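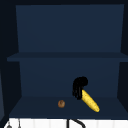 The Noltov kitchen fair opens its doors to the public on 1st February, and I got there early enough to park next to the trash cans. Admission is free. The coffee is not.

Hall 2 is all storage this year, and storage has gone blue. Last January it was sage green, and my sister-in-law had hers painted just in time. The woman at the Omerović stand told me navy "calms a kitchen down." Mine has never been that excited.

Tistent had the biggest booth, with a wall of doors you were invited to open and close. People lined up for this. I stayed longer than I'd like to admit – the hinges are very good – and then asked the price of a plain base unit. It was 900, without the door.

Civik, two aisles over, sells the same sort of thing flat in a box and gives you a tote bag for listening. Their man said the shelves hold 200 pounds. I own six plates and a colander.

Lunch was a pretzel eaten standing up beside a sink display with no water in it. I put my ticket, number 2803, into the drawing for a free countertop. The results go up on the fair's website next week, and the bus back to the far parking lot runs every half hour until five.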